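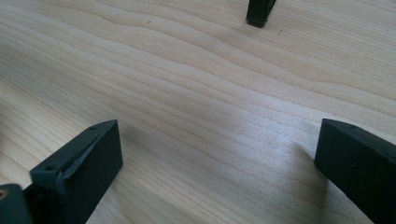
Ponce wrote that anyone asking about a pale wooden table ought first to establish whether the surface is oiled, lacquered or merely waxed, as the three are cared for in different ways and advice meant for one may spoil another. The original enquiry has been amended accordingly and is set out again in full.

Care of a light wooden table top in a shared reading room
Posted by Uvholm
Jul 11, 2022

Our association has the use of a reading room on the ground floor, furnished with one long table. The top is a light, blond wood with a waving grain and a slight gloss. The supplier's paperwork has been lost and we do not know the species. One member believes it to be birch and another maple.

The table stands near the window and receives daylight for the greater part of the day. In the 7 years it has been in use it has been wiped with a damp cloth and, on occasion, with washing-up liquid. We should be grateful for guidance on the following points.

Firstly, how may we determine which finish has been applied without damaging the surface? Secondly, is there a risk that the wood will change colour unevenly, given that a display stand is kept permanently at one end? Thirdly, a local firm has quoted for sanding and refinishing the whole top. Is such work advisable where there is no serious damage, only a small number of faint rings from cups?

We would add that the room is booked on most mornings, and that any treatment requiring the table to be out of use for more than a day would have to be arranged in October, when the programme is suspended.

Karel
Accepted by the poster

With regard to the finish, the usual procedure is to place a single drop of clean water on an inconspicuous part of the top, preferably close to a corner, and to leave it for a few minutes. If the drop remains standing, the wood is probably lacquered or varnished. If it sinks in and leaves a darker spot, the finish is either oil which has worn thin or there is very little finish left. The spot will normally fade as it dries. Wax may be detected by drawing a fingernail lightly across the same area. A waxed surface will generally show a slight smear, which can be buffed out with a dry cloth.

A slight gloss does not settle the question. Lacquer is often supplied in a satin grade, and a well-buffed wax can look very similar.

As to colour, pale woods do alter in daylight. Birch and maple both tend towards yellow over the years, and an object left in one place will leave a lighter patch underneath it. The display stand should therefore be moved at regular intervals. If a patch has already formed, it will usually become less noticeable once it has been uncovered for a season. A thin blind at the window is also worth considering.

For daily cleaning, the following is sufficient for any of the three finishes:
Dust with a soft, dry cloth, following the grain.
Remove marks with a cloth which has been wrung out until it is barely damp.
Dry the surface at once.
Do not use scouring cream, bleach or window spray.

Washing-up liquid is acceptable on lacquer if it is well diluted, but it will strip oil in time. I would discontinue it until you have carried out the water test.

Pastia

We had ours sanded. It looked very well for a year and then the rings came back, as people will not use coasters. I would save the money.

Ponce

I am in general agreement with Karel, subject to two remarks.

The first concerns sanding. Before accepting any quotation, the association should ask whether the top is solid or veneered. This can often be judged from the edge — on a solid top, the grain of the upper face carries on over the edge and down the side, whereas a veneered top will commonly show a separate strip or a fine joining line. Veneer may be very thin, and a machine sander in unpractised hands can go through it in a matter of seconds. No repair to such damage is entirely invisible on a pale wood.

The second concerns the cup rings. A whitish ring is normally moisture held within the finish and may respond to gentle rubbing with a little paste wax on a soft cloth. A dark ring has reached the wood itself and will call for professional attention. Kindly state which kind you have, and the advice can be made more exact.

Should the top prove to be oiled, a single thin coat, wiped off fully after the time given on the tin and left overnight, would not interfere greatly with your bookings. Cloths used for oiling must be laid out flat to dry out of doors, or soaked in water before disposal, as they can catch fire of their own accord when bundled together.

Uvholm

With thanks to all three respondents. The rings are whitish. The water test will be carried out at the end next to the door, and the quotation has been set aside until the edge has been examined.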